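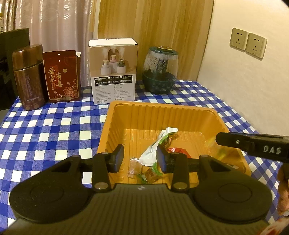 Blue and white checks on the table.

1/ I am learning to sew with linen, and on Tuesday I finished my first tablecloth. It is not for this table, it is for my sister. Here are some things I wish I had known in April.

2/ Wash the fabric before you cut it. I did not, and my first piece became 16 cm shorter. I was so sad that I put it in a drawer and went for a walk.

3/ Mared Kneath, who teaches the evening class at Costenura, told me to pull out one thread and cut along the gap. It is slow, but the line is perfectly straight. My scissors alone never did this.

4/ Corners! I unpicked the same corner three times. Then I pressed every fold with the iron first, and it went well. Is "mitred" the right word in English? I think so.

5/ Thread: I bought a spool of 1000 metres and it will last me until I am old - please buy a smaller one.

6/ Next I want to make napkins from the pieces that are left. If somebody knows a good way to do a narrow hem by hand, please write to me. I read all the replies, only slowly.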